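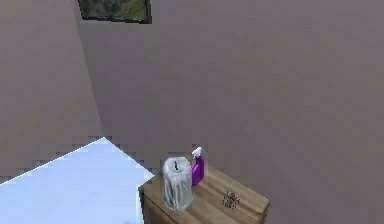
Kazue Hattori, who ran the dispensary at Odolside for most of her working life, is to have a ward named after her at the cottage hospital in Ukis. The hospital board agreed the change last month and the new sign will go up in February.

Hattori was born in Tamura, the second of four sisters, and began her training as a nurse at 19. She came to Odolside two years after she qualified, meaning to stay for one winter. She took over the dispensary when the resident doctor left and kept it open for 40 years, at first with no telephone and a single paid assistant.

She is best remembered for the measles outbreak in her third year there, when she treated 76 patients in 11 weeks. Her daybooks from that time – written partly in Japanese, partly in English – are kept at the Talis library, where they can be read on request.

Hattori also taught evening classes in home nursing and wrote a short handbook on the care of newborn babies, which went through several printings. She turned down a post at the county hospital twice. After retiring she moved to Ukis to live near her niece.

The ward has been known until now as Ward 2. Visiting hours stay the same.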